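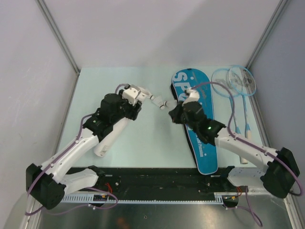
Rapport d'avancement - projet Duvlow, poste à deux bras
Rédigé par Chie Chiba, à l'attention de Valentyna Derkach
23/08/2026

1. Où en est le projet

La tâche de rangement du matériel de badminton (volants, tube, housse, raquettes) est programmée en entier depuis la fin du printemps. Le passage du volant d'un bras à l'autre, une pince côté plumes et l'autre côté bouchon, reste l'étape la plus délicate. Sur les 446 essais prévus dans la convention, 100 ont été réalisés avant l'arrêt décrit ci-dessous. Les essais n'ont pas encore repris.

2. L'incident

Pendant un passage de volant, le bras droit n'a pas reçu l'ordre d'ouverture de sa pince. Le bras gauche a commencé son retrait comme prévu par le programme, alors que les deux pinces étaient encore fermées. Le moteur du poignet gauche a forcé pendant 4 secondes avant que Kyrylo Stasiv n'appuie sur l'arrêt d'urgence. Personne n'avait les mains dans l'enceinte. Le volant a été arraché et un engrenage du poignet est à remplacer.

La limite de couple aurait dû couper le moteur bien plus tôt. Elle avait été relevée en janvier pour la prise des raquettes, plus lourdes, et n'a pas été remise à sa valeur d'origine pour les autres objets. La modification figurait dans le cahier de Svyatoslav Harasym mais pas dans le fichier de configuration commun.

3. Causes retenues

La perte de l'ordre vient d'un faux contact sur le câble du bras droit. Le câble suit l'avant-bras puis remonte en arc jusqu'à la pince, et il fléchit à chaque mouvement. Nous avons reproduit le défaut 5 fois à l'atelier en pliant le connecteur à la main. Le programme, lui, n'attendait aucune confirmation d'ouverture avant de lancer le retrait.

4. Mesures prises

- Limite de couple définie objet par objet et enregistrée dans la configuration commune.
- Retrait bloqué tant que l'autre pince n'a pas confirmé son état.
- Connecteurs du bras droit remplacés ; ceux du bras gauche le seront avant la reprise.
- Accès à l'enceinte interdit tant que les moteurs sont alimentés, y compris pour replacer un objet tombé.

5. Reste à faire

L'engrenage est commandé chez Sterkomitz, sans date de livraison ferme à ce jour. Svitlana Savchuk prépare un essai à vide des deux bras, puis une série à vitesse réduite avec un volant seul. Les raquettes ne seront réintroduites qu'ensuite. Le surcoût est pris sur la ligne maintenance et nous ne demandons pas de rallonge - en revanche, la date de remise des résultats devra être repoussée. Une proposition de calendrier vous sera envoyée dès réception de la pièce.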